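My aunt's apartment in Willstead had to be empty by the end of March, and I was the only one of the family who lived close enough to do it. I took the train from Nostport with one suitcase and a roll of tape. The ride is two hours, and I slept for most of it.

She had not died, I should say this first. She had moved to Lunde, to a place where there is a nurse at night and a garden with a wall around it. She called me on the first evening and asked if I had found the key for the mailbox. I said yes. She asked if the plant was alive. I said yes again, although I was not sure about it.

The big furniture was easy. Two men came and carried it down, and after one morning there were only pale squares on the floor where the cupboards had been. The small things were the difficult part. She kept everything that could be put into a drawer. There were candles, rubber bands, soap from hotels, 16 pairs of reading glasses, and envelopes full of buttons. I had told her I would send what was important and give away the rest, and she had answered, in a very calm voice, "You will not know which is which."

So I put the small things on the white table, a few at a time, and I tried to know.

Some evenings it went quickly. A pack of batteries, no. A photograph of the harbor at Flundcombe, yes. A spoon with a bent handle I held for a long time, and then it was also yes. I have no explanation for the spoon. When a thing was decided it went into one of the boxes by the door, and I wiped the table with my sleeve and brought the next ones.

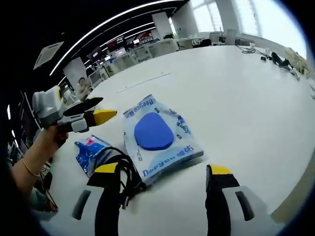 The cable I could not decide. It was black and long and it did not fit anything she still owned, but in our family a cable is never thrown out. My father has a whole suitcase of them. I lifted one end, put it down again, and looked instead at the packages, because a package at least tells you what it is, or tries to. The bigger one said Deegeo in blue letters, and the rest was in Chinese, which I can't read. I called her.

"It is white and light blue," I said. "There is a blue pad on it, a round one, more or less."

"How round?"

"Like an egg that somebody sat on."

She was quiet. I could hear a television behind her, and a cup being put on a plate.

"I bought it at the market," she said. "From the man with the umbrellas."

"But what is it for?"

"He explained it to me very well," she said. "I was in a hurry."

I asked about the small one too, the dark blue with a little pink, and she said that one was certainly from the same man, and that I should send both. Then she asked if I was eating. I said I had eaten soup. It was true, but it had been the day before.

After the call I sat for some time without deciding anything. The street was loud, and then it was not loud. I thought about her at the market with her gray bag, listening politely to a man with umbrellas – nodding, paying, already walking away to the bus. She had done it maybe many times. Perhaps half of the drawers were made of such moments, when she did not want to be rude.

I packed the two packages next to the spoon. I wound the cable around my hand as my father does, four fingers and then the end tucked under, and I put it in also. The box was for Lunde. It closed only when I leaned on it with my elbow, and the tape made that terrible noise which always sounds like somebody leaving.

There were 21 boxes in the end. The plant I carried on my knees in the train, wrapped in a towel, and a boy across from me asked if it was a present.

"I don't know yet," I said, and he seemed to find this normal, and went back to his game.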